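Notebook, Sunday, late

Jonbridge walking guide, route 2 (the river loop)

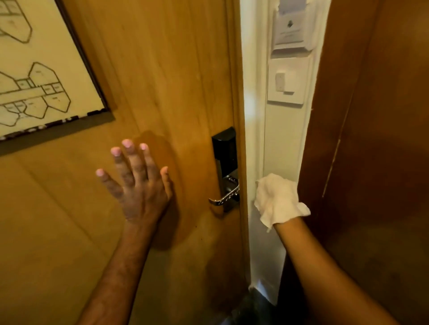 Walked the whole thing again with the wheel, clockwise this time, to settle the argument about distance. The old leaflet calls it "a gentle stroll for all the family." I would like to meet the family.

Start at the Eton Street bus stop, as before. The wheel had the lane to the ford down as 316 yards, so our draft can stop saying "a few steps." The stile after the ford leans more than it did and the second board is soft. Route text should send people to the gate on the left until somebody fixes it.

Climb to Petkov farm stand: 174 feet by the altimeter, nearly all of it in the last field. Stand was open. Plums, eggs, a jar of something labeled "chutney?" with the question mark. Cash only, so that goes in the box at the top of the page, where people might read it.

View from the ridge is good if you face east. Facing west you get the gravel works, which the leaflet describes as "industrial heritage." It was in full production.

Lunch at the Pedero. Kitchen stops at 2 on Sundays, whatever the sign says. Soup fine, bread better. They'll stamp the walker's card but the ink pad is dry, so what you get is more of a dent.

Total came to almost 5 miles. The leaflet has it shorter, and I suspect a ruler and a straight line.

Still to do:
— redraw the map north of the ford, the path has moved over to the hedge side
— check the last bus back in September, when the timetable changes
— ask the Pedero about muddy boots; I went in with mine and got a look
— find out if the chutney is chutney

Wheel squeaks on every turn. Oil it before route 3 or I'm pacing it out.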